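Catberg Adds Seasonal Air Shuttle to Ilwood
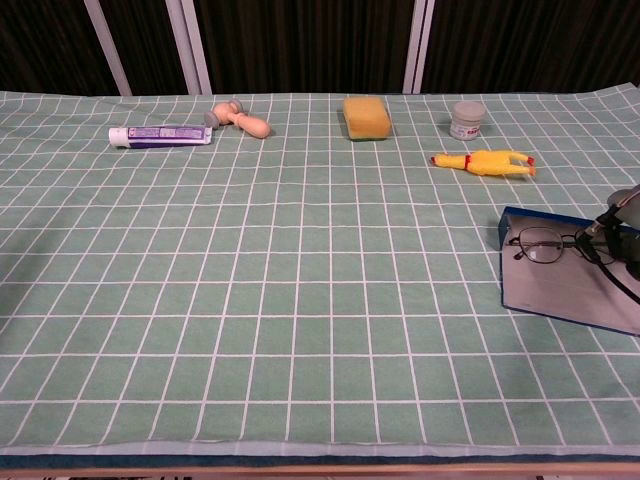
27/06/2021

Charter operator Gurier will begin flying a scheduled shuttle between Catberg and Ilwood next month, giving the two towns their first direct air link since the old commuter route closed. The flights will use a twin-engine turboprop and will run through the end of November.

The company plans two round trips a day. The morning flight leaves Catberg at 7:15, and the evening flight leaves at 5:40. Each leg takes under an hour in normal weather. The drive between the towns, which goes around the lake and over the pass, is close to four hours in summer and longer when there is road work.

One-way seats will sell for $80 if booked at least 21 days ahead. Walk-up fares are higher and will depend on how full the aircraft is. Travelers who want the whole plane can still charter it between scheduled runs for $700 per hour, with a minimum of one hour. Fuel stops and overnight crew costs are billed separately on charters.

Gurier has operated out of the general aviation side of Catberg airport for most of its history, mainly carrying freight and the occasional hunting party. The shuttle will use the same ramp. Passengers check in at the Saber terminal, the low building next to the fuel farm, and walk out to the aircraft. There is no jet bridge and no baggage belt. Bags are handed to the crew at the door and returned the same way at the other end.

Each passenger may bring one checked bag and one small carry-on that fits under the seat. The cabin has no overhead bins. Skis, bicycles and large instruments can be carried when there is room, but they have to be listed at the time of booking. Small dogs and cats in soft carriers are allowed in the cabin for a fee. Larger animals will not be accepted on the shuttle.

Parking at the Saber terminal is free for the first two days. After that, drivers are asked to move to the long-term lot across the access road. The lot is unpaved and has no lighting along the north side.

At Ilwood, the airport has repainted the markings on its main runway and reopened the small waiting room that was closed last winter. A rental car desk will be open for the arrival of each flight. The town bus does not stop at the airport, although the county has said it is looking at adding a stop on the existing hospital route.

Neighbors of the Catberg field asked about noise at a public meeting this spring. Under the operating agreement, the shuttle may not take off before 7 a.m. or land after 9 p.m. except in an emergency. Departures to the south will turn over the lake when traffic allows.

Gurier said it will decide on a winter schedule after it has looked at bookings for the first three months. The pass road often closes after heavy snow, and several businesses in Ilwood have asked the company to keep at least one flight a day through the cold season.

Tickets are on sale now by phone and at the Saber terminal counter. Online booking is expected to open before the first flight.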